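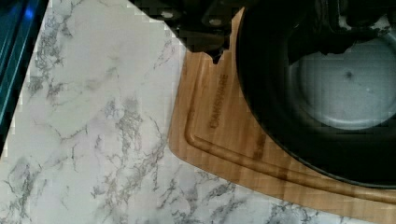 The Board That Stays Out

A kitchen can have a drawer for everything and a cupboard for the rest, and still there will be one thing that never gets put away. In my house it's the cutting board. It lives on the counter the way a cat lives on a windowsill, and over the years I've stopped pretending that I'm going to move it after supper.

I came to bamboo late. I grew up with a heavy maple slab that my mother scrubbed with salt every Sunday evening, and when I set up my own first kitchen (a galley so narrow that the oven door and I could not both be open at once) I bought the thinnest plastic sheet the store had, and then another when that one curled in the dishwasher. It was a birthday present that finally changed things, a bamboo board the color of honey, light enough to carry to the stove with one hand and scrape the onions straight into the pan. I have been fond of the stuff ever since, probably more than is reasonable.

Bamboo is a grass, as its admirers will tell you before you've had time to take off your coat. The stalks are split into strips, dried, glued and pressed, and those strips are what give a board its long straight lines. The glue matters as much as the plant does. A cheap board can open along a seam after one bad winter, usually near an end, and once that happens you can clamp it and fuss over it all you like but I'd turn it into a trivet and be done.

The other thing I look for is a groove. My brother-in-law thinks a juice groove is a waste of good chopping space, and on a small board I'll grant him that, but anyone who has sliced a ripe August tomato at the edge of the counter and felt it arrive on their socks will understand my side of the argument. Run your fingertip around before you buy. You want a channel that's smooth all the way, corners included, and wide enough to get a dishcloth into, or you'll be picking at it with a toothpick.

Then there is the counter underneath, which gets less thought than it should. Plenty of us have gone over to white marble, or to one of the surfaces made to look like it, with those thin gray veins wandering off like cracks in pond ice. I love the look. I also know that real marble dislikes lemon juice and vinegar with a passion, and that a board is the best friend it has. When a friend redid her kitchen with a Sinaga worktop she chose the busiest veining in the showroom on purpose, and she tells me it hides crumbs so well that she now finds them with her elbows. Against all that white and gray, a warm tan board does a lot of good. It makes the place look as if somebody is about to start dinner!

A board that slides is a dangerous board, so put something under it. A damp paper towel does nicely, or a folded dishcloth wrung out hard. I used a rubbery Skullix mat for a while and it held like anything, but I kept forgetting to lift it, and a mat left down for a week on pale stone is not a pretty thing to peel back. Dresto makes a set of little silicone feet that I like better, though they do mean you can only use the one side.

As for washing, be quick about it. Warm water, a drop of soap, a wipe on both faces, and then stand it on its edge somewhere the air can get at it. Flat on the counter is where boards go to warp, and I say this as a person who has left hers flat on the counter more nights than not. Never the dishwasher. Garlic smells will come out with half a lemon and coarse salt, but do that over the sink and well away from the marble.

Every month or so I oil mine. I warm the bottle of Prorus board oil in a mug of hot water, pour on more than seems polite, rub it in with an old T-shirt and leave it overnight. Food-grade mineral oil from the drugstore works too and costs less. Olive oil is a mistake you'll only make once, as it goes stale and everything you cut afterward smells faintly of old crayons.

I have 3 boards now, if you count the small one that only does bread. The big one has a knife scar right across the middle from a squash that fought back, and I've been meaning to sand it since last fall. Medium paper first, then fine, always with the grain, and a good wipe in between to lift the dust. Maybe this weekend, if the rain keeps up.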